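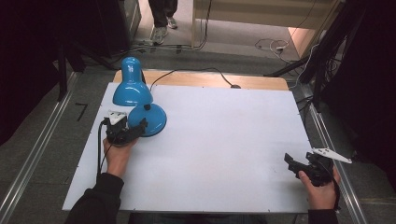 7th November
By Ilse Nijs

Search this site Enter keywords Go

Desk lamps: what to check before you bring one in

The Briramcombe repair evening is taking desk lamps again this month. We had 26 of them in March, more than any other item, and most went home working. A few notes will make the evening go faster.

Bring the whole lamp. That includes the cord, the plug and the bulb, even if the bulb is dead. Last time 3 lamps came in without bulbs and we had no spares in the right size. If you have lost the bulb, write down what is printed inside the shade, usually near the socket.

Look at the cord from one end to the other. Cracks tend to start where it enters the base and where it meets the plug. If you find bare wire, unplug the lamp and leave it that way. A new cord and plug cost 14 dollars together, and Flidov Hardware has agreed to hold that price for us through the winter.

A lamp that flickers often has a loose bulb or a worn switch. Switches on older lamps can be hard to match. Barbier, on the corner by the post office, keeps a drawer of old ones and will let you look through it.

Lamps that tip over or droop are a separate job. A shade that will not hold its angle usually needs the joint tightened. If the base rocks, set the lamp on a flat table and see which side lifts, then mark that side with a pencil. New felt goes on in a few minutes.

Glossy paint can be cleaned with a damp cloth and a drop of dish soap. Please do this at home with the lamp unplugged, and let it dry overnight. Do not use scouring powder. We can't fix scratched paint, though Gonard sells small jars of enamel in most of the common colors, blue and red included.

We do not repair halogen floor lamps or anything rated over 200 watts.

Doors open at six in the lower hall. Sign up at the library desk or leave your name on the answering machine. Each person may bring two items. Toasters will be back in the spring.

Contact us | Copyright Briramcombe Newsletter | Back to top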